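Makris opens second studio in Rodolbridge, names Treloar head of CG

Animation and effects house Makris has opened a second studio, in Rodolbridge, and put Amber Treloar in charge of CG across both sites. She started in April.

Treloar comes over from Atport, where she spent seven years, the last three as CG supervisor on the long-running kids series Skustitz. Before that, commercials. Before that, by her own account, a lot of roto.

The new place takes two floors of the old telephone exchange on the river side of town. Lighting, layout and rigging go there. Comp, edit and the front office stay put at the original studio, at least for now. Headcount across the company is 205 with the latest round of hires, and Makris says it is still looking for riggers, a pipeline TD and a couple of mid-level lighters.

"We were out of desks," said managing director Graham Sowerby. "People were sharing. We had lighters sitting in the kitchen with headphones on. You can do that for a month, you can't do it for a whole show."

Sowerby said the company looked at going fully remote and decided against it, mostly because the junior artists asked for a room to work in. Crew can still work from home two days a week, and anyone hired before the move keeps whatever deal they had.

Treloar's first job is getting both sites on to one pipeline. The old studio has been running its own asset tools for years - patched, re-patched, documented in places - and the Rodolbridge crew has been set up on something newer. She wants a single publish system by the time the next series goes into layout. Ambitious, she admits.

"Everyone has a script they love," she said. "I have one too. Mine is going in the bin with the rest of them. What I want is for a lighter to open a shot and not have to ask three people which version of the rig is the right one."
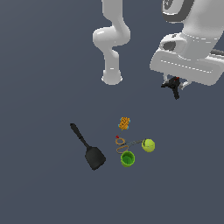 Asked about software, she wouldn't be drawn on specifics. Some packages stay, some go, and the artists will hear about it first. She did say there will be proper training time on the schedule this round, paid, during work hours. Last time Makris changed its tools the classes were run over lunch, and it did not go down well.

Two other promotions were announced along side hers. Ryan Bloxham moves up from senior rigger to head of rigging, based in Rodolbridge. He has been with Makris since it was four people and a rented render box. Dineo Swanepoel becomes production manager for series work and will split her week between the two buildings.

Swanepoel takes over from Beryl Tunstall, who is stepping back after a long run but stays on part time to look after bidding. Tunstall put together the schedule for every series the studio has delivered so far. Sowerby called her the reason any of them shipped. Tunstall said she was looking forward to not being phoned at midnight about disk space.

On the work itself, less to report. Makris has one series in production, a preschool show for an overseas broadcaster, title still under wraps. Animation on the first block is done and lighting is under way. A second project, a half-hour special, is in development and has not been greenlit yet. Bloxham's team is already building characters for it anyway, on the quiet, or not so quiet now.

There is also a small slate of commercials and visualization jobs, which Sowerby said would carry on. They pay the bills between series and give newer artists a chance to see a job through start to finish in a few weeks. Treloar plans to rotate juniors through that unit so they aren't stuck on one department for a full season.

Feature work? Sowerby said the phone has rung a couple times. The studio passed on both. Too big, too soon, and the second one wanted final frames before the new building even had its network in.

The render farm stays where it is, by the way. The exchange building has the power for it but not the cooling, and the landlord was not keen on what would of had to go on the roof. Shots will be sent over a dedicated line at night and the results should be waiting when the crew gets in. Treloar said early tests were fine and then knocked on the nearest desk.

The Rodolbridge studio will hold an open evening for local students and recent graduates, starting at 6 pm, with short talks from Bloxham and the lighting leads and portfolio reviews after. Bring a reel, keep it under a minute. Date to be confirmed, details will go up on the Makris site along with the full list of open roles.

Atport has not yet named a replacement for Treloar. A spokesperson said the next season of Skustitz is on schedule and wished her well.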